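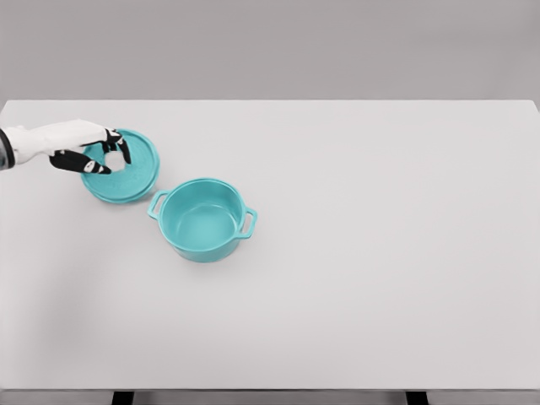 5. Comparing two hands on the lid-and-pot task

This section explains how to run the same task with two different hands in the Rornar simulator and how to read the results. Please finish Section 4 (installing the hand models) before you begin. You need the Rukeo five-finger hand or the Zanside hand, and the Panasiuk parallel gripper as the second one. Other pairs will load, but the ready-made score sheet only knows these three.

5.1 Prepare the task

1. Start the simulator and choose Tasks > Kitchen > Lid and Pot.

2. In the Objects panel, check that only the lid and the pot are listed. If you see objects from an earlier task, press Clear and load the task again.

3. Set the start position of the lid to Flat on Table. The other setting, On Pot, is for the removing task, and its results cannot be mixed with these.

4. Leave the pot at its default angle. One of its two loop handles then points toward the lid. We keep it this way on purpose, because a wide hand can touch this handle when it comes down.

5. Set the random seed to 203. Write the seed in your notes.

Note: The color of the lid and the pot has no influence on the physics. You may change it if you have difficulty seeing them against the table.

5.2 Run the first hand

1. In the Arm panel, open End Effector and select the first hand. Wait until the status line says Ready.

2. Select the grasp type. For a hand with fingers, use Knob Pinch, where the thumb closes from one side and the upper fingers from the other side. For the parallel gripper, use Knob Straight.

3. Press Step, not Run, for the first attempt. The arm moves to the lid and stops when the fingers are closed.

4. Zoom in and look at the contact points. The thumb may rest on the lid itself and still give a good grasp, but the Contacts list must also show the knob. If the knob is missing from the list, open the hand, lower the approach height by 2 mm and repeat this step.

5. When the grasp is good, press Reset and then Run. The simulator makes 100 attempts and saves them in one log.

Caution: Do not change the approach height while Run is active. The program accepts the new value, but it is used only from the next attempt, and the log does not show where the change happened.

5.3 Run the second hand

1. Press Reset. Do not close the task, or the seed will be lost.

2. Select the second hand and repeat 5.2 from step 2.

3. If the arm stops with error 161, the wrist has reached its limit. Turn the tool flange a quarter turn in the Arm panel and start this hand again from the first attempt.

5.4 Read the results

Open Results > Compare and choose the two logs. Look first at the column Lifted and after that at Placed. In our own tests in July, the larger differences were in Placed. A hand can lift the lid well and still hold it at a small tilt, and then the rim of the lid catches on the rim of the pot.

The column Handle Touch shows how often the hand or the lid met a pot handle. A touch is not a failure by itself.

Note: Time per attempt depends on the speed of your computer if Real-Time Lock is off. Turn it on for both hands, or leave this column out of the comparison.

Section written by Bohdan Kovalchuk. Steps checked by Ka-ming Tsai. Last change: 24 Sep 2026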